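The great sourdough slowdown

April 12, 2022
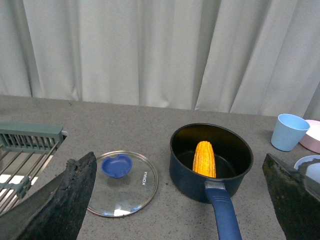 I have been baking the same loaf for 17 months now and last week I finally figured out why it kept coming out flat as a flip-flop. It was my kitchen! Our apartment on Chávez is on the north side of the building and it never really warms up until June. I'd been following a recipe written by somebody in a much sunnier place, and it said "leave overnight on the counter" like all counters are the same. Mine is that gray speckled kind with the white curtain behind it, and if you put your bare arm down on it first thing in the morning you will wake up faster than any coffee can manage. So my poor dough was sitting there all night, barely doing a thing, and I was blaming the flour. And the starter. And once, I'm sorry to say, my husband.

The person who set me straight was I-seul Koo, who I met in the bread class I took in September (the one at Brarkgate, where I burned my thumb, long-time readers may remember). I sent her a whiny message with a photo of my latest frisbee and she wrote back one line: "What temperature is your dough?" I had no idea. I'd never checked! So I dug out the meat thermometer and stuck it in, and it said 58. She wants hers at 75 or a little over. Well, there you go.

I tried the oven with just the light on, which a lot of people swear by. Ours gets way too warm, and also I forgot the dough was in there and preheated for a frozen pizza. We will not discuss the dish towel. Then I tried the top of the fridge, which got me to 66, and that was already a big improvement. You could see bubbles along the side of the jar by breakfast, and I may have called everyone in to look. My son said "cool" without taking off his headphones.

What I've ended up doing is starting with warmer water and then just giving the whole thing more time, up to 3 hours extra before I shape it. It's so boring! But the last two loaves had actual holes in them, and a crust that crackled when it came out, and I ate the heel of one standing up with way too much butter.

Next I want to try rye. Teófilo Echeverri from my old office gave me a bag of dark rye flour and a page of handwritten instructions, and I can read maybe half of it. One word is either "molasses" or "mistakes." If anyone has a rye recipe for cold kitchens, leave it in the comments, please, and tell me what pan you use because I think mine is too long.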